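What Is Cardboard Made Of, and Why Is a Box So Strong?

Think about the last time a parcel came to your house. Somebody opened it, took out whatever was inside, and then the box probably sat in a corner for a while, or turned into a spaceship, or a shop counter, or a bed for a doll. Boxes are so ordinary that we hardly look at them, and that's a pity, because there is a very clever bit of building hidden inside each one!

Three layers and a wave

If you can find an old box that a grown-up says you may tear, rip off a small corner and peek at the edge. You should see two flat sheets of brown paper with a wavy sheet squeezed between them. The wavy part is called the fluting, and the flat parts are called liners. Paper by itself is floppy, as you know if you have ever tried to stand a piece of writing paper on its end. But bend it into waves and glue it between two flat sheets, and all those little arches hold each other up — a bit like the arches under an old stone bridge.

The air trapped in the waves helps too. It makes a soft cushion, so that a bump on the outside doesn't reach the things inside quite so hard.

From tree to box

Cardboard starts out as wood, or as old paper that has been used before. It gets chopped and mixed with lots of water until it turns into a mush called pulp, something like very thin oatmeal. The pulp is spread out flat, squeezed, and dried into long rolls of paper. Then hot rollers with ridges on them press one roll into waves, and glue made from starch (often from corn, the same corn you eat!) sticks the layers together. Last of all, a machine cuts the sheet and presses in the fold lines, so the flaps know where to bend.

How to pack a box well

A box can only do its job if you help it a little. Put it on something wide, such as a table or a bed, so that you have plenty of space for the things that are still waiting their turn. Books and folders can stand up straight along one side. Soft or wrapped things can fill the other side, and small packets fit nicely in the gaps. Crumpled paper or a bit of cloth is good for any space left over, so nothing slides about on the journey.
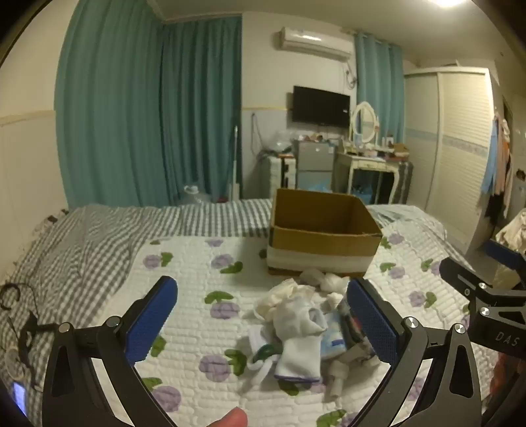
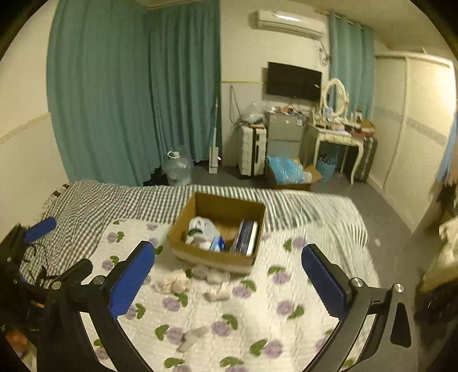 Packing on a bed with a flowery cover.

Try it yourself: the paper bridge

You will need 2 sheets of paper, a few books, and up to 10 coins.

Make two piles of books the same height, with a gap between them a little narrower than your paper is long. Lay one flat sheet across the gap and put a coin in the middle. It sags, doesn't it? Now fold the other sheet back and forth like a fan, open it a little, and lay it across with the folds running from pile to pile. Add your coins one at a time, and watch how many it will carry before it bends.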